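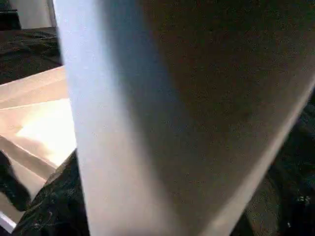 Progress report to the Ferkska Fund: gripper comparison for soft goods handling
Grant holder: Drunddale workshop
Prepared by: Rostyslav Holovko and Devendra Vishwakarma

What we said we would do

The grant pays for a side-by-side trial of two sets of gripper fingers on the same pair of arms. Set A is our own broad, smooth finger. Set B is the narrower Kravchuk finger, which we bought in. Both have to pick up, spread and release cloth without changing the arm controller between runs. Each wrist carries a small camera, and a further camera looks down over both arms.

Where we are

All of the mounting work is finished. The wrist cameras had to be moved twice. In the first position a finger covered too much of the view, and in the second the cable pulled tight whenever the wrist turned all the way over. The present bracket is heavier than we wanted but it holds its calibration between sessions.

We have logged 307 grasps so far. Of these, 41 were marked as failed, meaning the cloth was missed or dropped before release. We have not yet split the failures by finger set. Part of the early log was saved without the set label and Devendra is going back through the recordings to fill it in.

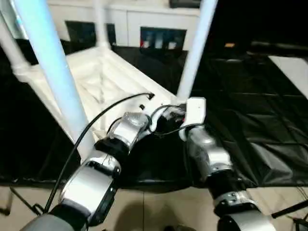 Mivville, 21/08/2020

The arms are now working over a padded frame, with dark cloth and white cloth both in use. Having them meet in the middle of the frame is the hardest case for the controller. The planner slows both arms when the wrists get close, and a two-handed spread takes longer than we had planned for. We lowered the minimum distance once and went back to the original value after the arms stopped on a fault.

Dark cloth is a problem for the cameras more than for the fingers. Folds are hard to pick out, and exposure set for a white surface leaves the cloth with very little detail. We now fix the exposure by hand at the start of each session — automatic exposure kept shifting as the arm moved from one surface to the other.
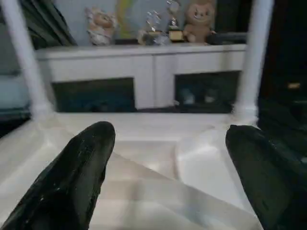 White on white has its own trouble. The edge of a thin sheet is easy to lose against a glossy surface, and most of our wrong grasp points come from that. Rostyslav is testing a lower approach angle, so that the camera sees the crease from the side before the fingers close.

Budget

There is 1,427 left in the equipment line. We would like to spend it on spare finger pads and one replacement wrist cable. No change to the total is requested.

Next steps

Finish labeling the log, run the remaining Set B grasps, and send the failure table in September. We also need a decision from you on whether the towel runs should stay in the trial, as they were listed as optional in the original plan.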